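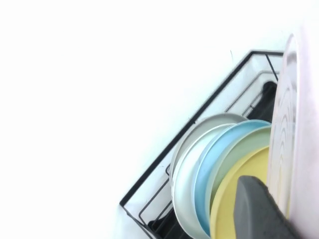

Black wire dish rack with a row of round plates standing in the slots.

Sadowski Everyday Plates – Round, Set of 4

If you've ever pulled a good plate out of the cupboard and found a fresh chip along the rim, you'll know why we started carrying these. They're the plates we eat from at home ourselves, and we've been rather hard on them over the years (toast, spaghetti, leftover birthday cake, the lot!). They're stoneware, glazed all over except for a narrow ring on the foot, and fired a little longer than most everyday dishes. That extra time in the kiln makes them heavier in the hand than they look, so do lift one with two hands the first time if you're used to lightweight plates.

Each set comes with four plates in one color. Plenty of our customers buy two or three sets in different colors and mix them up on the table, and we'll happily split a set for you at checkout – just leave a note in the order box telling us which colors you'd like and how many of each. Mixed sets go out a day or two later than single-color ones because we pack those by hand.

Size and shape
The plates measure 10 inches across, with a gently raised rim that keeps gravy where it belongs. They stack neatly with plates from our older Sadowski range, although the foot ring is a touch wider now, so put the new ones at the bottom of the pile. They also fit most standard kitchen cabinets with the door fully closed. If yours are on the shallow side, please measure before ordering, and measure from the back wall to the inside of the door. We get more returns over this than over anything else.

The glaze
Our glazes are mixed by Felletti, a small family firm we've bought from since the shop opened. Colors will shift slightly from one batch to the next, and the yellow more than the others. If you're adding to plates you already own, send us the batch letter stamped on the underside and we'll do our best to find you a close match from the shelf.

Washing and care
Safe for the dishwasher on any normal cycle, top or bottom rack. By hand, warm water and ordinary dish soap are plenty. Gray marks from forks and knives do turn up in time on any glazed plate, and they come off with a paste of baking soda and water, rubbed on with a soft cloth and left for a few minutes. Skip the steel wool, please! The plates can go in the microwave, but they're not meant for the oven or the broiler, and they don't care for being taken from the freezer straight into hot water.

Shipping and breakages
Sets travel in molded paper trays, with no plastic and no foam peanuts to chase around the kitchen. Should a plate arrive broken, send us a photo within two weeks and we'll mail a replacement – there's no need to return the pieces.

Item number: 1344
Sold as: set of 4, single color or mixed
Diameter: 10 inches
Material: glazed stoneware
Matching bowls: back in stock in January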